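Vendredi 13 mai 2022

**1/**
Bonsoir à toutes et à tous ! Vous êtes plusieurs à m'avoir demandé des nouvelles de mon sac de randonnée, alors je m'installe avec une tisane et je vous raconte tout, dans le désordre comme d'habitude. Pour celles et ceux qui arrivent : je parle du Plullura, le modèle à dos ventilé, acheté en avril après des semaines d'hésitation.

**2/**
Je sortais d'un vieux Hinitz que j'aimais beaucoup, mais dont la ceinture ne serrait plus. Je l'ai fait recoudre deux fois, la seconde par Raelene Tomoana, qui a des doigts de fée et qui m'a dit très gentiment que la mousse était morte et qu'il fallait arrêter de m'acharner.

**3/**
Première bonne surprise : le réglage du dos. Il y a trois positions, on tire sur la sangle, on remonte le panneau, on rattache, et c'est fini. J'ai le buste court (les boutiques me le rappellent assez souvent !) et c'est la première fois qu'un sac me tombe vraiment sur les hanches et pas sur les fesses.

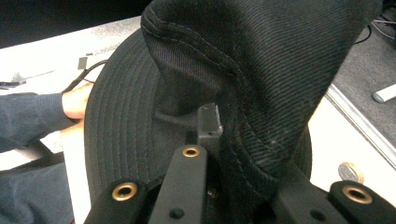

**4/**
Côté poches, je suis un peu plus partagée. Celle du rabat est immense, on y perd ses clés avec une facilité déconcertante. Celles de la ceinture, par contre, sont minuscules : une barre de céréales, un baume à lèvres, et au revoir. Rhys Rakena, qui marche avec le même, y range son téléphone, mais il faut dire que le sien date un peu.

**5/**
Le poids, maintenant, parce que je sais que certains d'entre vous pèsent tout, jusqu'à la brosse à dents – je vous aime quand même. J'ai enlevé la housse de pluie et les sangles du bas, et j'ai posé le tout sur la balance de cuisine : 473 grammes de retirés. Sur une journée je ne sens pas la différence, sur un week-end complet, un petit peu, surtout dans les montées.

**6/**
Pour la pluie, justement, je préfère un grand sac étanche à l'intérieur. J'ai pris celui de Cukent, à enroulement, et je suis ravie. On roule trois fois, on clipse, on n'y pense plus. Le seul défaut, c'est qu'il faut bien chasser l'air avant de fermer, sinon on se retrouve avec un ballon dans le dos et plus de place pour le pique-nique. 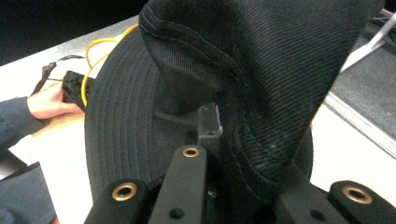 **7/**
Un mot sur le prix, j'ai payé le mien à peine plus de la moitié du tarif affiché, parce que la boutique Yazıcı soldait les coloris de la saison passée. Le mien est d'un vert un peu moutarde que ma sœur trouve affreux. Moi, je m'y suis attachée, et puis on me repère de loin sur le sentier !

**8/**
Ce qui m'agace encore : la sangle de poitrine glisse. Je l'ai remontée je ne sais combien de fois dimanche. Si quelqu'un a une astuce – un nœud, un élastique, un point de couture – je suis preneuse. La prochaine sortie dure deux jours, avec tente et réchaud, je vous dirai comment il se comporte bien chargé. Bonne nuit, et merci pour tous vos messages, je réponds demain au petit-déjeuner.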